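Putden Gets a New Planner, and the Trays Are Moving

Robotics software update, January 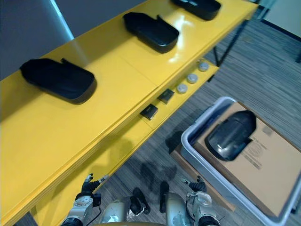
The tray cell from the robot's head camera: black trays on the yellow table, bin at right.

If you've walked past the tray cell this month and thought the robot looked less hesitant, you were right! Putden, our planning stack, now runs both arms from one shared plan. Until December each arm had its own planner and a set of rules about who had to wait for whom. It was safe and it was slow, and anyone who has watched the left hand sit there while the right one finished a retreat knows how slow.

Ermira Vidmar rewrote the scheduling layer over the break. The planner now treats the pair of arms as one system, checks the full path of both before either one moves, and replans if the tracker reports that a tray has shifted. Cycle planning used to take long enough to go get a coffee. It now finishes in under 2 seconds on the cell computer, with no new hardware.

Perception got some love too. Glossy black trays on a glossy yellow top are a rotten combination for a depth camera, and the bright patches on the table kept showing up as holes in the point cloud. Custódio Pinheiro stopped asking the depth image to do all the work. His new tracker, Flostier, finds the tray outline in the color image first, then uses the small notch on the rim to settle which way around the tray is. He trained it on 2,000 hand-checked views and held back another 400 for testing. Trays lying with the underside up, like the one on the cardboard in the bin, are now their own class, so the planner knows it has a flip to do before it picks a grasp.

Still on the list:

The round silver discs on the lower shelf. The tracker finds them fine, but the grasp scores jump from view to view and we don't trust them yet.

Finger contact. We'd like the hands to stop closing on touch — right now they close to a set position, and it shows when a rim sits a little high.

Replay. Zidlow, the log viewer, can load 16 runs side by side as of this week, but scrubbing backward still drops the hand joints. Ermira has a fix in review.

The new planner is on the main branch. If you build against the old per-arm calls, they still work and will print a warning until we remove them in the spring. Send odd replays to Custódio, the stranger the better!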